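Einreiseverbote sind billige Politik

Seit August stehen 307 Namen auf der Liste der Personen, die nicht mehr nach Norkoreo einreisen dürfen. Darunter sind Minister, Generäle und Geschäftsleute, aber auch Schauspieler, zwei Schachfunktionäre und ein pensionierter Botaniker, der in einem Interview die falsche Seite gelobt haben soll. Die Regierung nennt das eine Maßnahme zum Schutz der inneren Ordnung. Ich halte den größten Teil davon für Symbolpolitik, und zwar für eine, die dem Land schadet.

Zunächst zum Grundsatz. Kein Staat muss jeden hereinlassen. Wer an Kriegsverbrechen beteiligt war, wer Gewalt finanziert oder Wahlen manipuliert hat, soll an der Grenze abgewiesen werden, und wenn ein Haftbefehl vorliegt, soll man ihn lieber hereinlassen und festnehmen. Darüber gibt es wenig Streit. Auf der Liste betrifft das aber nach allem, was öffentlich bekannt ist, nur neun Personen. Bei nearly allen anderen geht es um Äußerungen.

Damit beginnt das Problem. Eine Äußerung ist schnell getan und schnell übersetzt, oft schlecht. Nigel Hulme, der frühere Korrespondent in Hevville, hat im Herbst beschrieben, wie die Begründungen zustande kommen: Ein Mitarbeiter des Ministeriums legt Zeitungsausschnitte vor, ein Referatsleiter zeichnet ab, der Name kommt auf die Liste. Eine Anhörung findet nicht statt. Der Betroffene erfährt davon meistens am Flughafen oder aus der Presse. Widerspruch ist möglich, aber nur persönlich und nur im Inland, also dort, wohin er nicht mehr reisen darf.

Das Ministerium hat dazu erklärt, Ausländer hätten kein Recht auf Einreise und deshalb auch keines auf ein Verfahren. Juristisch mag das durchgehen. Politisch ist es ein schwaches Argument. Ein Verfahren schützt ja auch die Behörde davor, Unsinn zu beschließen, und bei einer so langen Liste wird es Unsinn geben. Der Botaniker ist inzwischen 84 und hat das Land zuletzt als Student besucht.

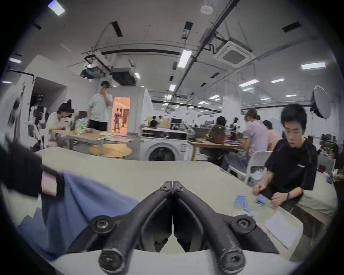 Weißer Arbeitstisch mit blauem Tuch, davor ein schwarzer Handgreifer.

Die Befürworter sagen, es gehe um das Signal. Wer die Besetzung fremden Gebiets rechtfertigt, solle spüren, dass er nicht willkommen ist. Das verstehe ich. Nur spüren es die meisten eben nicht. Wer ohnehin nie kommen wollte, verliert durch ein Verbot nichts. Er gewinnt sogar etwas, nämlich eine Schlagzeile und die Gelegenheit, sich als Verfolgter darzustellen. Mehrere der Betroffenen haben genau das getan, und ihre Interviews wurden häufiger gelesen als die Sätze, für die sie bestraft wurden.

Getroffen werden dagegen Leute, die Verbindungen ins Land haben: Familie, ein Grab, eine Wohnung, frühere Kollegen. Die zweisprachige Zeitschrift Fluleck hat vier solche Fälle dokumentiert. In einem davon durfte eine Übersetzerin nicht zur Beerdigung ihrer Schwester anreisen. Sie hatte drei Jahre zuvor einen offenen Brief unterschrieben, dessen Inhalt ich für falsch halte. Eine Gefahr für die innere Ordnung kann ich darin trotzdem nicht erkennen.

Dann ist da die Frage, wie man wieder von der Liste kommt. In der Verordnung steht dazu kein Wort. Es gibt keine Frist, keine regelmäßige Überprüfung und keine zuständige Stelle. Solche Listen wachsen erfahrungsgemäß nur. Streichen bringt keinem Minister Beifall, Hinzufügen schon – und im Wahlkampf erst recht. Im Parlament haben zwei Fraktionen bereits Erweiterungen verlangt, eine davon gleich um 290 Namen.

Ich würde es anders machen. Die Liste sollte auf Personen beschränkt werden, denen konkrete Taten vorgeworfen werden, mit einer schriftlichen Begründung, die man nachlesen kann. Jeder Eintrag sollte nach zwei Jahren auslaufen, wenn er nicht ausdrücklich verlängert wird. Und der Widerspruch müsste über die Botschaften möglich sein. Das kostet etwas Personal und nimmt der Regierung kein Mittel, das sie tatsächlich braucht.

Wer schlimme Dinge sagt, dem kann man antworten. Dafür hat das Land Zeitungen, Universitäten und ein Parlament. Die Verordnung wird im Frühjahr ohnehin neu beraten, der Ausschuss nimmt Stellungnahmen noch an.

9. Januar 2026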